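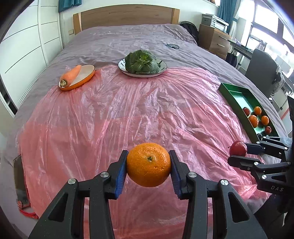 Mandarin and small red apple

Mitcombe Home Forum > Kitchen and Pantry > Apples and citrus in the same room?

olive_stairs
Posts: 76
Hello everybody. I live in a small apartment in Cladia and I have no pantry and no cellar. From December until spring I buy my fruit by the box, and I keep it in the spare bedroom with the radiator closed. This winter the mandarins became soft after nine days, and some had green mold at the bottom of the box. The apples beside them stayed hard. My mother always said that apples make other fruit spoil. Is it true also for citrus, or did I buy bad mandarins? I would like to decide before the next season, and I also want to know how people store the vegetables that don't fit in the refrigerator.

brinejar
Your mother is right about bananas, pears and avocados. Apples give off ethylene gas and those ripen faster near it. Citrus doesn't ripen any more after picking, so I wouldn't blame the apples. A closed box with no air is a much better suspect. One moldy mandarin at the bottom and the ones touching it go next.

tilly_k_west
I disagree with brinejar a little. Ethylene doesn't ripen citrus, but it can make the stem end go bad sooner. I have kept them apart for years and I lose less fruit. Put the apples in the hallway and see.

brinejar
In a cold room with the door opened every day? I doubt there is enough gas to matter. Take them out of the box, one layer, check them every few days.
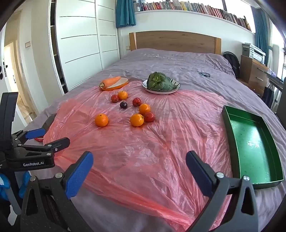

Fruit and vegetables laid out on plastic, on top of the duvet

olive_stairs
Thank you both. One layer is difficult for me, because the only wide surface in that room is the bed. But I can lift the mattress cover and put a board there when no guests are coming.

My other doubt is about washing. At Makhubela Market the seller told me to wash everything as soon as I come home. My neighbor says never.

tilly_k_west
Never before storing! Wash when you eat. Water stays around the stem and that is where it starts.

rootcellar_dan
Agree on washing. I would also worry about plastic under produce for more than a day or so. It holds moisture against the skin. Newspaper or an old cotton sheet is better. I keep potatoes in the dark and onions somewhere else, and carrots go in damp sand.

brinejar
Sand in a bedroom, good luck with that.

rootcellar_dan
A bucket with a lid. My wife has not complained yet.

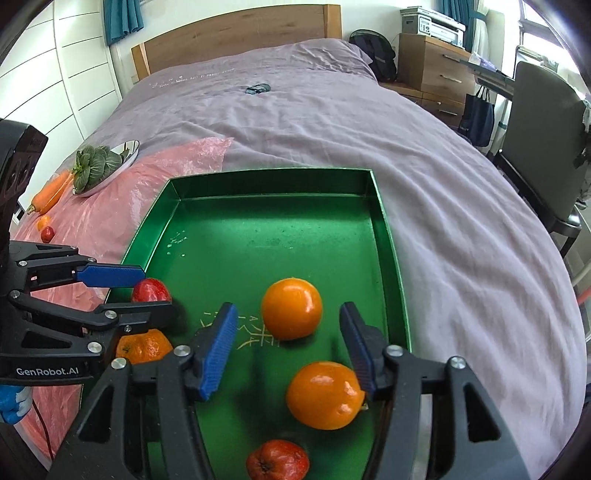
By olive_stairs, May 26, 2026

I come back to this thread with my results, in case they help somebody. For the last box of the season I separated the mandarins in two groups. One group stayed near the apples and the other went to the hallway, both in one layer on newspaper. I washed none of them.

After two weeks I threw away one mandarin from the bedroom and two from the hallway. So I think brinejar was right in my case, although the hallway is warmer and maybe the comparison is not fair. The apples were of the type Zarnel, which are small and keep well.

I also bought a cheap fan for $200 less than the wine refrigerator my brother wanted me to get. I run it for an hour in the evening.

tilly_k_west
The hallway being warmer spoils the test, sorry! Try again with both groups in the bedroom, one at each end.

olive_stairs
You are right, I will repeat it in December. Does anybody know if lemons behave the same as mandarins? Their skin is thicker, so I suppose they forgive more.

rootcellar_dan
Lemons go in the refrigerator here, in a closed bag. They last me over a month.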